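Nelia Bedroom Set: README

Version notes and data card, kept by Ottar Lindholm at Fidwood

What you get

Nelia is a set of recordings of a two-armed robot doing bedroom chores, sold with the small kit of scripts we use to play the recordings back. We built it because we wanted it ourselves! Most of what we could find for home robots was table-top work with cups and blocks, and a duvet is a completely different animal. It folds where it likes, it slides, and it hides its own corners from the camera.

The set holds 106 sessions, each up to 200 seconds long, recorded from the robot's head. Every session comes with the joint positions of both arms, the gripper openings and a short written instruction such as "fold the duvet back" or "straighten the runner".

Chores covered

Making the bed
Folding back a duvet
Straightening a runner
Placing pillows and cushions
Picking up clothes and putting them in a basket

Getting started

Unpack the archive anywhere with 500 GB free. Run the check script first, then open the viewer and pick a session. I'd start with the duvet folder, which is my favourite part of the whole thing (I have watched far too much of it). The viewer lets you drag along the timeline with the joint curves running underneath, and it is lovely to see both arms' curves side by side when they work on the same piece of cloth.

The loader for the Pranmont arm format is included. If you use Yang controllers you will need to swap the left and right gripper columns, and there is a switch for that in the settings file.

Labels

Each session is cut into steps by hand, with 5 step names: reach, grip, move, release, wait. Failed grips are kept in and marked. Please don't throw them away before training, as they taught our own model more than I expected.

Known problems

Windows in daylight often come out pure white in the head view.
White sheets under a white duvet are hard to separate, so the cloth outlines are weakest there.
Fringes and tassels have no outlines of their own.
Sound was not recorded.

Changes

The February release fixed a timing slip between the head view and the left arm. If you bought the set before then, download the arm files again; the rest is unchanged.

Questions and corrections are very welcome, and wrong step labels most of all. Send the session name and the time in seconds, and I'll put the fix in the next release.
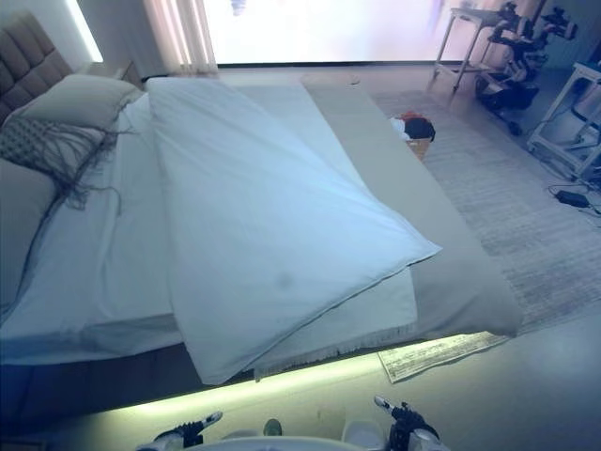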